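From: Anas Radwan
To: handheld-capture list
Subject: Re: Pellis hand grippers, two-hand kit - worth the money?

Hello Maribel and all,

Maribel Zapata wrote:

> We are a small team and we need bathroom tasks for a cleaning
> project: lids up and down, wiping rims, small things picked up from
> the floor. The Pellis two-hand kit is now offered at 2,816 with the
> head camera included, and the Skorness one is cheaper, but you must
> bring your own camera. Has anybody used the Pellis for longer than
> a trial? I would like to know about three points:
>
> 1) how the tracking behaves near shiny white surfaces
> 2) whether the cable is a nuisance
> 3) how tired people get
>
> The seller (Hegazy) answers quickly but he only tells me that it is
> all very good.
>
> Maribel

We have had the Pellis kit since November and we use it for nearly the same kind of work, so I will answer your points in order and then add some of my own.

1) Tracking. This was my worry too, as ceramic is not a kind material. In our room the walls are white, the toilets are white and the cubes under the fingers are also white, so I expected trouble. The markers themselves are large and black enough, and we lose them mainly when the wrist turns so far inward that no printed face looks towards the head camera. Reflections were a smaller problem than I thought. What did hurt us was a strong lamp placed behind the operator in the first week. We moved it to the side and the number of broken recordings went down to a level I can accept. Please clean the marker faces with a dry cloth only. We used a bathroom spray once and the print became dull at one corner, and Hegazy wanted us to pay for the new face.

2) The cable. Yes, it is a nuisance, but a small one. It is thin and a little too long for short people. It likes to touch the bowl when you reach behind the seat. We fix it to the forearm with a soft strap that is not part of the kit. I asked for a shorter one in two separate messages and was told it is "under review".

3) Tiredness. The grippers are not heavy when you pick them up in the shop, but the weight sits in front of the hand. Our people work in blocks of 14 minutes and then change. With longer blocks the movements become lazy and you can see it in the data, the elbows go down and the lids are pushed with the side of the finger instead of being held. We have now passed 2,000 good recordings, and I would not go back to longer blocks to save time.

Now my own remarks.

The fingers are curved and this is good for a seat or a lid, where the edge is round. For flat things on the floor, a card or a piece of paper, they are poor. If your list has many small flat objects, ask for the straight fingers before you pay. They are not on the price page but they exist.

The calibration must be repeated each time somebody changes the position of the camera on the head. The manual speaks of 90 seconds. In our hands it is longer, especially with a new operator, and you should plan for that in your schedule.

The software stops without warning when the disk is full. I lost a Wednesday morning to this. Check it before you begin - the program will not do it for you.

About the Skorness kit I can say less. A colleague from our Litstead office borrowed one and found the grip softer and more pleasant, but the files needed a conversion step and he did not keep it. If somebody on this list has used it seriously, I would also like to read about it.

Would I buy the Pellis again? For this work, yes, at the price you were quoted and with the strap bought separately. For kitchen work with many thin objects I would first ask for a trial with the other fingers. Hegazy does agree to a trial if you insist, although he does not offer it.

I can send you our task list and the strap measurements if you write to me off the list.

Kind regards,
Anas

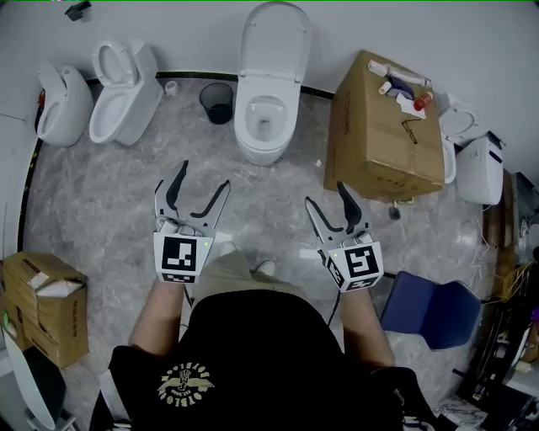
Pellis kit, both grippers open, with some of our toilets along the wall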